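Chapter 3
Planning a Season

A season does not begin with the first match. For most school and club teams it begins weeks earlier, when the coach sits down with a calendar, a list of players and a list of courts or fields that can be used. This chapter covers the work done in that period.

We will follow one case throughout. The Derance tennis club entered 12 players in a district league after two years without a team. Its coach, Mal-soon Han, started planning in February. She had 67 hours of court time to divide between practice and home matches, and a travel budget of $490. Her first draft used up the court time before the season was half over. Her second draft, printed at the end of the chapter, moved fitness work off the courts and shortened the Saturday practice.

The chapter has three parts. The first deals with the schedule, the second with budget and travel, and the third with supplies and equipment, including who packs them and where they are kept between matches.

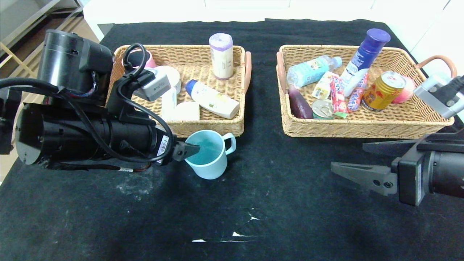 Figure 3.1 Small supplies sorted into wicker baskets.

Before reading on, look up the schedule of a team you know. Note how many days fall between matches and how many of the matches are away. You will need these notes for the first exercise.

Key terms: preseason, home match, rest day, travel budget, depth chart

3.1 Building the Schedule

Start with the dates you cannot change. League matches are set by the district, and Han's first away match, at Tukum, could not be moved. Write these dates in ink. Practices and friendly matches go in afterward, in pencil.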